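**For release in December — Clurkwood opens its table room**

Clurkwood is opening the ground floor table room to outside bookings from December. One room, plain walls, a covered worktop, good for small sorting and packing jobs that don't fit anywhere else. Doors at 1030, last bookings out by early evening.

The room has been in use by Skelus, the household goods people, since spring. Skelus keeps its mornings. Afternoons are now free for anyone — craft sellers, school fairs, small mail order outfits, people packing up a relative's kitchen.

"We got asked for it so many times," said Signe Kvam, who runs bookings at Clurkwood. "A table and a bit of quiet. So we repainted the back room and put the price on the door."
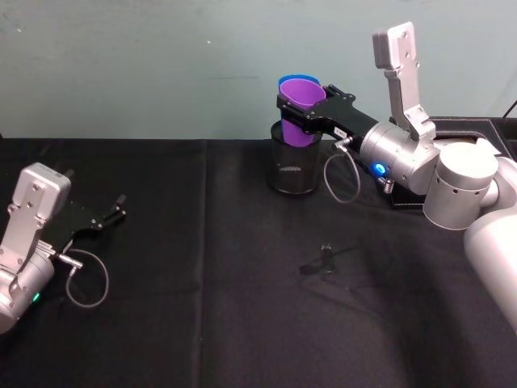 Price is $20 an afternoon, cloth included. Black cloth as standard, small white parts and labels show up well against it. Bring your own if you want another color. Please no tape on the wall, the paint is easy to mark and we'd like to get through teh winter without another coat.

Boxes can be bought on site. Tomov is supplying 400 flat mailers to start with, two sizes, more on order. Mabaso will collect finished parcels from the side entrance at the end of each afternoon, must be labeled and closed before pickup. Loose bags not accepted.

Kobe Vermeulen of Skelus said the firm packed 2000 orders in the room over the summer. "It's a table. You put things on it and they go out. We liked it enough to stay on," he said.

Bookings by phone or at the front desk, first come first served. No deposit for single afternoons. Longer bookings by arrangment, ask for Signe.

Press visits welcome any afternoon in December, call ahead please. Parking at the rear, use the second gate.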